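Robotics club goes hands-on with tray task

The Bramness robotics club is back at it for the fall, and this year's project is all about setting a table. Or part of one anyway. Seventeen students, two weeknights, one very full classroom.

The team is calling the project Rastus. Goal is to have a small arm pick up, carry and put down everyday kitchen stuff without a person steering it. To get there, the students first do each job themselves with a hand-held gripper, over and over, and the recordings go in to train the arm. 205 takes were saved in the first week. The club wants 2804 before winter break, a number senior Pavithra Iyengar worked out on the back of a permission slip and has refused to change.

"People think it's the coding that's hard," Iyengar said. "It's picking up the same thing for two hours and still doing it right."

Trays are up now. They're wide and they slide, and the fingers have to come in on either side of a corner before closing. Students trade off every 20 takes or so, becuase wrists get sore.

Glossy wood-grain print on the current one, with a raised rim and a rounded corner. Club adviser Harish Chettiar said shiny surfaces gave last year's group trouble and he wanted this bunch to deal with it early.

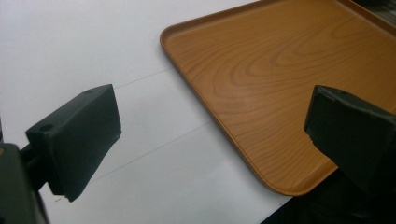
Competition in November

First real test is the Kouris Cup, the regional meet for high school teams. Each team gets three runs at a table-setting course, best run counts. Placing a tray square is worth the most points, dropping one costs you the run. Bramness finished sixth last year after a loose cable ended its final run early.

Chettiar said he'd be happy with top four. Iyengar said she wouldn't.

The club has raised $220 toward the entry fee and travel, mostly from a bake sale, and needs roughly twice that. A second sale is planned outside the gym during parent confrences, 4 to 7 p.m. Brownies, samosas, lemon bars. Cash only, please bring small bills.

Parts news: new finger pads have been ordered through Julex, the supply shop the club uses. The students had been hoping for them by the start of the month. Now it looks like later. Practice goes on with the old set until then.

Still room to join

Freshmen and sophomores especially. No experience needed, and you don't have to code. The club could use people for data sorting, the team notebook and the pit display. Practice starts at 3:30 p.m. in the tech lab. Permission slips are at the front office or from Mr. Chettiar, return them before your first session.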